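**FOR IMMEDIATE RELEASE**

19 October 2021

# Flollik Opens Heat Pump and Ductwork Service Desk in Rorandale, Takes Over Verschueren Service Contracts

RORANDALE -- Flollik, the home heating and cooling contractor, has opened a service desk in Rorandale and is taking on all residential service contracts from Verschueren Heating, effective right away. Phones are on. Vans are on the road. Existing Verschueren customers keep their plan, their price and their tune-up date through the end of the contract year.

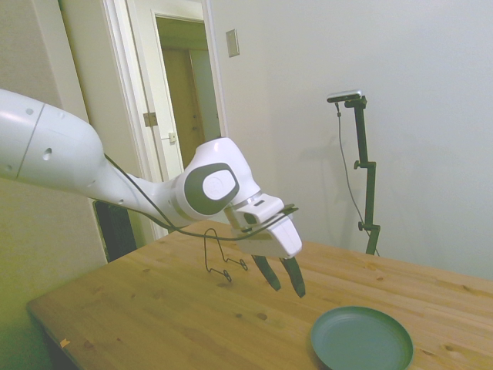
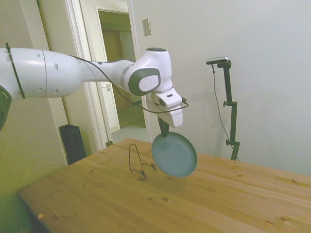 The Rorandale desk handles heat pumps, furnaces, boilers, duct repair and water heaters. Residential only for now. Light commercial to follow, no date set.

"People were calling us from Rorandale all last winter and we had to tell them two days, sometimes three," said Luuk Van Leeuwen, general manager at Flollik. "Three days with no heat is not service. So we looked at what it would take to be in town, and then Verschueren came to us about their contracts, and it went pretty fast from there."

Talks between the two companies started in June. Verschueren stays in business as a plumbing company and will keep its name, its shop and its phone number for plumbing work. Heating and cooling calls that come in on that number will be passed to Flollik. Customers don't have to call twice.

## What changes for Verschueren customers

Short version, not much.

- Plans stay in force. Same price until renewal.
- Tune-ups already on the calendar stay on the calendar. Same morning or afternoon window.
- Parts warranties on equipment Verschueren put in are honored by Flollik for the full term on the paperwork.
- Labor warranties, same thing.
- New phone number for emergencies. It's on the letter going out this week. Stick it on the furnace.
- Autopay moves over by itself. Customers who pay by check, please make it out to Flollik starting with the next bill.

Customers who would rather not move to Flollik can cancel before the first Flollik visit and get the unused part of the plan back. Call or write, either one. No form.

Six Verschueren technicians have joined Flollik, so in a lot of cases it will be the same person at the door. Different jacket. The full Rorandale crew is 19 people, counting the desk, the parts room and two sheet metal installers who do nothing but ducts.

"I had a customer ask me if I'd been fired," said Fenna Mertens, who ran the heating side at Verschueren and is now service manager for Flollik in Rorandale. "No. Same job, same houses. I've got more vans to send and a parts room with the good circulator pumps in it. That was the thing that held us up before, we'd find the problem in ten minutes and then wait on the part."

## Emergency hours

No-heat calls are answered around the clock from now until the end of March. A person picks up, in Rorandale, and dispatches from there. After March the night line goes to voicemail with a callback first thing in the morning, except for gas smells and water on the floor, which always go to the on-call tech. (Gas smell: leave the house and call the gas company first. Then us.)

Order of calls on a cold night is as follows. Homes with infants, elderly residents or anyone on medical equipment. Then no heat at all. Then partial heat, noisy equipment, thermostats acting up. Plan holders do not jump ahead of a no-heat call from someone without a plan. They do get the diagnostic fee waived.

## Edero plan now available in town

With the opening, Flollik's Edero maintenance plan is available to Rorandale homeowners for the first time. Edero covers one heating visit and one cooling visit a year, filter changes on both visits, and a duct pressure check every other year. Heat pump owners get the outdoor coil cleaned as part of the cooling visit, no extra charge.

The plan is month to month. It does not auto-renew into a longer term and there's no cancellation fee. Landlords can put more than one address on the same plan and get one bill.

What Edero does not cover: refrigerant, compressors, heat exchangers, and anything damaged by flood or lightning. Those are quoted separately, in writing, before work starts. Old oil tanks are also not covered and Flollik does not remove them, but the desk can give out the name of somebody who does.

Verschueren plan holders can switch to Edero at renewal or sooner if they like. Anyone who switches early gets the remaining value of the old plan credited.

## Free duct checks through the fall

Flollik is offering a free duct check to any Rorandale homeowner who books before Thanksgiving. Takes under an hour in most houses. The tech looks at supply and return runs wherever they can be reached, checks the joints, checks static pressure at the unit and leaves a written sheet with the readings on it. The sheet is yours. Take it to another contractor if you want to.

Basements, crawl spaces and attics should be reachable on the day. Please move boxes away from the furnace and from the attic hatch. Techs wear boot covers. Dogs are fine, but please put them in another room while the blower is being tested, a lot of them don't like the sound.

According to Mertens, the older neighborhoods on the hill are the ones to watch. Many of those houses had central air added to ducts that were sized for heat only.

"You get a back bedroom that's never right, summer or winter, and people buy a bigger unit to fix it," she said. "Bigger unit, same little duct. Now it's loud and the room is still cold. I'd look at the return air before I spent a dime on equipment."

Sealing work that comes out of a duct check is priced by the run, not by the hour. There is no obligation to book it.

## Heat pump installs

Flollik installs ducted and ductless heat pumps. Every install starts with a room-by-room load calculation, which is given to the homeowner along with the quote. The company does not size by square footage and does not swap like for like without checking first.

Lead times right now are longer than anyone would like. Outdoor units are slow coming in from every manufacturer this year and some sizes are slower then others. The desk will give an honest date at the time of the quote and will call if it moves. Deposits are held, not spent, until the equipment is in the parts room. If the date slips by more than 23 days the customer can cancel and get the whole deposit back.

Homeowners with working furnaces are encouraged to keep them as backup for the first winter, where the setup allows it. Ask the tech.

"We're not going to tell somebody with a good furnace to rip it out in October," Van Leeuwen said. "Put the heat pump in, run it, see how the house does. You can always take the furnace out later. It's a lot harder to put one back."

## Hiring

The Rorandale desk is looking for two more service technicians and one apprentice. Techs need EPA 608 certification and a clean driving record. Apprentice needs neither of those on day one, just a license and a willingness to be in crawl spaces. Tools and training are paid for. Van goes home with you after the first six months.

On-call rotation is one week in six, paid whether the phone rings or not. Applicants can call the desk and ask for Fenna, or stop by any weekday morning. Bring a résumé if you have one.

## Open house

Flollik will hold an open house at the Rorandale desk next month, date to be posted on the door and mailed with the customer letter. Coffee, a cutaway heat pump you can poke at, and the duct installers will have a blower door set up in the back for anybody who's curious. Bring your old utility bills if you want someone to go over them with you. Verschueren's plumbing crew will be there too, for questions about water heaters and whatever else.

Parking is on the side street. Please don't block the van gate.

## About Flollik

Flollik is a residential heating, cooling and ductwork contractor. The company installs and services heat pumps, furnaces, boilers and water heaters and offers the Edero maintenance plan. Licensed, bonded and insured.

## Media and customer contact

Media: Luuk Van Leeuwen, General Manager, Flollik

Service and plan questions: Fenna Mertens, Service Manager, Flollik Rorandale desk

Verschueren customers who have not recieved a letter by the end of the month should call the desk and give their service address.

\###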